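Home Visits Notes Archive Contact

Open day at Milley, June

I went over to Milley on the Monday, having missed the last two open days. Doors were at ten and there was already a queue for the badge desk. The woman in front of me was given badge 200 and I got the one meant for somebody called Ofori, which took a while to sort out.

The building used to be a carpet warehouse and you can still see the rail where the rolls hung. Kekeli Korletey took our group round. She works on the household side, so most of what she showed us was kitchen and laundry: plates, cups, towels, drawers. I was glad of that. The last place I visited was all car parts and I followed very little of it.

The first stop was the store cupboard. Everything used on the tables is kept on open shelving with a shelf number written on masking tape. The highest number I saw was 570. Crockery is mostly plastic, with a few proper mugs on the top shelf that are only brought down on certain days. Kekeli said dish racks give them more bother than any other item, as every make has different gaps and what stands up well in one falls over in the next. She buys them wherever she happens to be. The Dalmont rack she liked best has been discontinued, and she asked us all to look out for one in charity shops.

We then had a talk in the side room, sponsored by Skilex, on how a washing-up job gets split into steps. It was longer than it needed to be. The useful part was the comparison of cups with plates. A plate goes in a slot and a cup has to go over something or lean on something, so the order in which you load the rack matters more than I'd have thought. I load mine any old how. A man at the back wanted to know about cutlery and was told to come back next year.

After that we were let into the main room to see the tables. You stand behind a yellow line — they are strict about it — and the tables are covered in brown paper, which makes things easy to pick out from where visitors are kept. Ours had the cup and rack job on it, with a black wire rack set out in the middle and a yellow plastic cup.

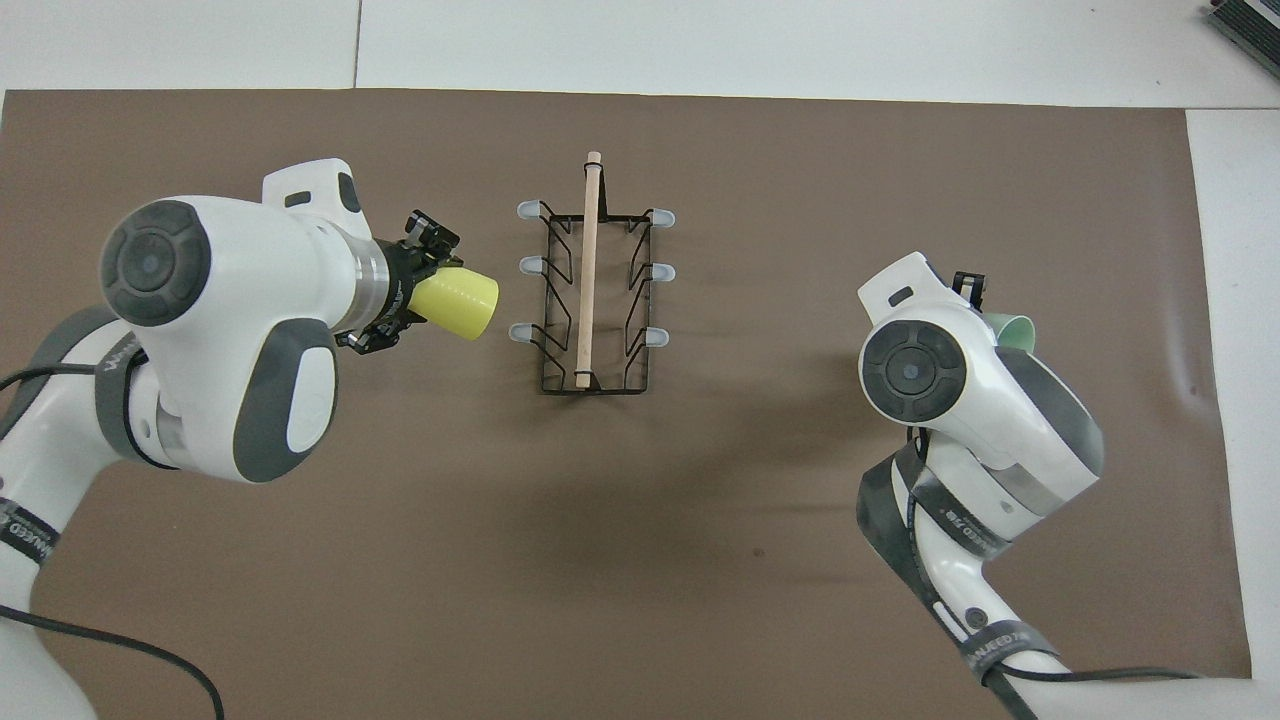
Lunch and getting there

Lunch was sandwiches and a tray of very good samosas, in the old loading bay. Tea was free, coffee was not. The 761 bus stops at the end of the road, and the car park was full by half past ten.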